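Wanted: people with ordinary hands for our student robot project

Hello! I help run Jorum, which is a student robotics club with a slightly silly name and a not at all silly amount of picking things up and putting them down. This summer we're teaching a robot arm to do small kitchen and table jobs, and we need more people to show it how. If you've got a few spare afternoons in August and don't mind repeating yourself, please read on.

The way we do it is with hand-held grippers. You hold one (or one in each hand, once you've got the knack), you do the job as you would at home, only with two stubby fingers in place of your own, and the gripper records what you did. Later on the recordings go into the training set and the arm has a go. Our target for the summer is 1,070 good recordings. Last term's lot managed 57 before exams swallowed everybody, so you can see why I'm writing this.

The jobs come off a list we call Pestel, after the spreadsheet it lives in. They're things like moving fruit from one plate to another, folding a napkin, putting a lid on a tub, or setting a place for one. Soft fruit is the hardest and my own favourite. You'd be amazed how much there is to think about in a strawberry when you can't feel it! Squeeze too hard and you've made jam, too gently and it's off across the table.

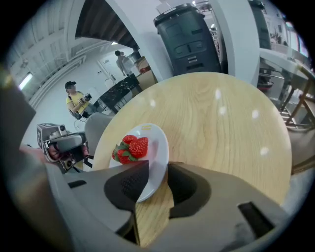
Three strawberries, one plate, grippers at the ready at the round table.

We work in small groups and swap places a lot, so you'd get a turn at most things: using a gripper, resetting the table between goes, keeping the log, and checking recordings on the laptop afterwards. The checking is dull, I won't pretend otherwise, but we put the kettle on and it goes quicker than you'd think.

Who we'd like to hear from: anyone over 18, student or not. You don't need to code. You don't need to have touched a robot before either, and a few of our best people came from the textiles course and have much steadier hands than I do. Left-handers, please please get in touch — we have hardly any left-handed recordings and it shows. You'll need to be all right standing up for a while and holding something with a bit of weight to it. If standing is a problem, tell me and we'll do your jobs at a seated height.

What you get: £40 for each full afternoon, lunch, and your name in the project write-up if you want it there. Anyone who does four afternoons or more can also come along to the Mazza Cup with us in the autumn, where we'll be entering the arm in the table-laying round against five other clubs. We came last the previous time. There was an incident with a teacup.

Where: the big ground-floor room at Fadberg Hall, step-free from the car park side. Please wear closed shoes, and leave dangly bracelets at home, as they get in the way of the grippers.

To put your name down, fill in the form on the Jorum page or leave a note in our pigeonhole at Fadberg reception by 19 May 2018. Tell me which hand you write with, which weeks in August you could manage, and any food allergies (we handle nuts now and then, and there's the strawberries, obviously). I'll write back to everyone, though give me a week or so, as I've got coursework due too.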